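Gripper Comparison Trials: Tableware Handling
Photo Gallery
Jarkurcombe Center for Applied Robotics
Updated 6th April

The Jarkurcombe Center for Applied Robotics maintains a shared bench for the evaluation of end-of-arm tooling. The images in this gallery are drawn from the tableware portion of the current comparison, in which grippers supplied by two partner organizations, Okafor and Kidier, are assessed on the handling of bowls, trays and light plastic utensils.

Tableware was selected for this round at the request of the Stemilwood program, which is concerned with meal preparation and clearing in residential settings. Utensils are thin, smooth and often in contact with one another, and they leave little room for a finger to enter. A gripper that performs well on boxes and bottles may give poor results when asked to lift a single spoon from a bowl.

Each gripper is scheduled for 300 grasp attempts, divided equally among 5 object arrangements. Operators record the outcome of every attempt, the position of the fingers at contact and any movement of the neighboring objects. A grasp is entered as complete only if the utensil is lifted clear of the rim without displacing the bowl.

Wrist Cameras

Close-range views are recorded separately from the overhead view. At short distances the fingers themselves take up a considerable part of the image, and the amount of workspace left visible between them is one of the points on which the candidate mountings are compared. Reviewers also note whether a bowl or tray remains in view during the approach or is lost at the margin of the image. 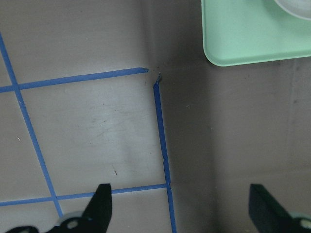 View from the wrist camera, with both gripper fingers in the foreground, blue tape on the gray surface and the corner of the tray at upper right.

Wrist images are assessed for sharpness at the fingertip, evenness of exposure and the visibility of surface markings. Mountings that allow the camera angle to be adjusted without removing the gripper are preferred, although no mounting is excluded on this basis. The angle in use is entered in the trial record and may not be changed within a set.

Bench Arrangement

Both arms operate over a common work surface. Tape lines provide operators with a visual reference when objects are returned to their starting positions between attempts. The bowl is placed on the tray and the utensils are laid in the bowl, after which the arms are brought to the ready position and the attempt may begin.
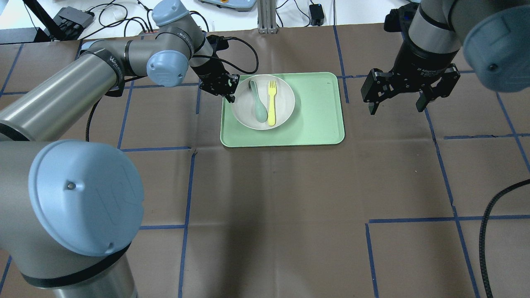 The two arms over the taped work surface. The tray holds a bowl with a green spoon and a yellow fork.

Cable routing is reviewed as part of every installation. A cable that pulls against the wrist can alter the approach angle, and one that hangs low may touch the objects under test. Observations on routing are reported separately from grasp results, so that a deficiency in installation is not counted against the gripper.

Grasping and Release

The utensil tasks call for the fingers to close on a narrow handle while the remaining object in the bowl is left undisturbed. Release is scored as well as pickup. Operators note whether the utensil leaves the fingers cleanly, whether it turns in the grip and whether it strikes the rim on the way down.
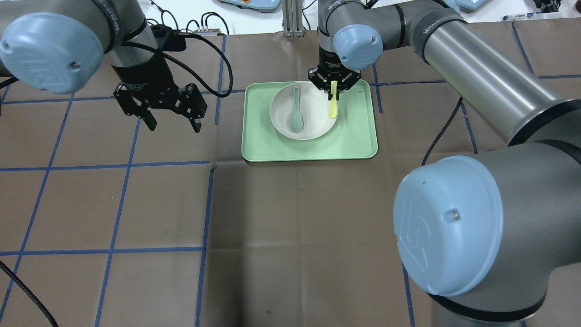
Closing force is held constant within a set of attempts and may be adjusted only between sets. Where a gripper offers more than one type of fingertip, each type is treated as a separate entry. Fingertips are inspected at the close of each set, and any visible wear is photographed and attached to the record.

Results for this round will be issued to partner organizations in November, together with the complete trial records and the scoring guide. Organizations wishing to submit a gripper or camera mounting for a later round may request the equipment form from the Center's bench coordination office.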